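Über uns

Cistden – Wäscherei und Textilservice
Start | Leistungen | Über uns | Arbeiten bei uns | Kontakt

Wer wir sind

Cistden wäscht. Für Pflegeheime, Kitas, Praxen, zwei Campingplätze, im Sommer auch Ferienwohnungen. Knapp 40 Leute in der Halle, im Büro und auf den Touren. Angefangen in einer ehemaligen Bäckerei, deshalb heißt die Sortierung intern bis heute „Backstube“. Neue Kollegen wundern sich, nach einer Woche sagen sie es auch.

Seit dem Umzug sitzen wir in Drelidholm, Hinterhof, grünes Tor, bitte nicht vorne beim Reifenhändler klingeln. Anlieferung ab 6 Uhr. Wer später kommt, steht hinter den Kitas.

Was sich geändert hat

Viel. Vor allem bei der Kleinwäsche: Lappen, Tücher, Lätzchen, Einzelteile von Bewohnern, alles was nicht in die großen Trommeln darf. Früher reine Handarbeit, bücken, rausziehen, ausschlagen, in den Korb, wieder bücken. Eine ganze Schicht lang. Der Rücken meldet sich irgendwann, bei manchen auch das Handgelenk.

Heute läuft ein Teil davon automatisiert. Das Projekt heißt Filteo, Technik und Wartung kommen von Söderlund. Ein Roboter mit zwei Armen, der an normalen Frontladern arbeitet. Wir wollten keine neue Maschinenstraße, dafür fehlt der Platz und das Geld ehrlich gesagt auch. Also sollte der Roboter mit dem klarkommen, was da ist. Frontlader, Tür, Korb, Tuch. Ein Teil nach dem anderen.

Schnell ist er nicht. Eine geübte Kollegin hat die Trommel leer, da überlegt er noch beim dritten Waschlappen. Macht nichts, er muss ja nicht gewinnen. Socken: schwierig. Spannbettlaken: bitte nicht, das machen wir selber.

Was das für die Kolleginnen und Kollegen heißt

Entlassen wurde deswegen keiner. Das stand vorher schriftlich fest, hängt am schwarzen Brett neben dem Urlaubsplan, kann jeder nachlesen. Was anders ist, ist die Arbeit selbst:

– weniger Bücken an den kleinen Maschinen
– mehr Zeit für Flecken, Nähte, Namensschilder
– neue Aufgabe „Aufsicht Kleinwäsche“, im Wechsel, wird extra vergütet
– 3 Tage Einweisung für alle, die das machen wollen, in der Arbeitszeit
– Frühschicht beginnt eine halbe Stunde später als bisher

Nicht alles davon finden alle gut. Die Aufsicht ist manchen zu eintönig, man steht daneben und guckt und greift ein wenn was klemmt. Darum wird nach zwei Stunden gewechselt, länger hält die Konzentration eh nicht. Auch die Geräusche waren am Anfang ein Thema. Und dass man mit einer Maschine im selben Raum steht, die sich von allein bewegt. Dafür gibt es den Not-Halt und die markierte Fläche auf dem Boden, und es gibt die Regel: wer sich unwohl fühlt, drückt. Ohne Begründung, ohne Rüffel.

Vorschläge kommen fast alle aus der Sortierung. Etwa der, Tücher nach Stoff zu trennen bevor sie in die Maschine gehen, weil dünne Sachen sich schlechter greifen lassen. Simpel, hilft aber ungemein. Oder die Sache mit den Körben, flacher Rand statt Wulst. Söderlund hat beides in die Anleitung übernomen.
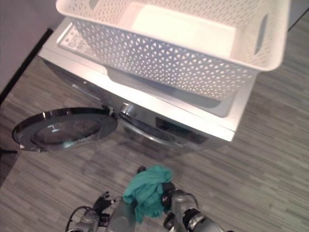
Foto: Cistden / Projekt Filteo

Das Tuch sitzt im rechten Greifer, die Tür steht offen, der Korb oben auf der Maschine ist noch leer. Kleinwäsche eben. Für Kunden, die fragen: ja, die Endkontrolle macht bei uns immer ein Mensch. Jedes Teil geht vor dem Verpacken nochmal durch zwei Hände. Bewohnerwäsche wird von Hand gelegt, auch weiterhin.

Daten: Beim Betrieb fallen Kamerabilder an. Namensschilder und Gesichter haben darauf nichts zu suchen, deshalb läuft gekennzeichnete Bewohnerwäsche gar nicht erst über Filteo, nur neutrale Teile. Mehr dazu unter Datenschutz.

Wie es weitergeht

Im November kommt ein zweiter Arbeitsplatz dazu, gleiche Technik, andere Ecke der Halle. Bis dahin wird der Boden ausgebessert und die Steckdosen werden verlegt. Wer in der Zeit anliefert: Tor 5 nehmen, das andere ist zu.

Falten? Werden wir dauernd gefragt. Wird probiert, bisher nur Handtücher, Ergebnis wechselhaft. Versprechen dazu geben wir keine ab.

Arbeiten bei uns

Gesucht werden gerade Leute für Sortierung und Tour Süd, Voll- oder Teilzeit. Vorkenntnisse in Technik braucht es nicht, auch nicht für die Aufsicht. Führerschein nur für die Tour. Deutsch so, dass man die Sicherheitsregeln versteht, den Rest lernt man in der Pause. Probearbeiten ist möglich und wird bezahlt. Einfach anrufen oder vorbeikommen, am besten nachmittags, vormittags geht bei uns meist keiner ans Telfon.

Kontakt | Anfahrt | Datenschutz | Impressum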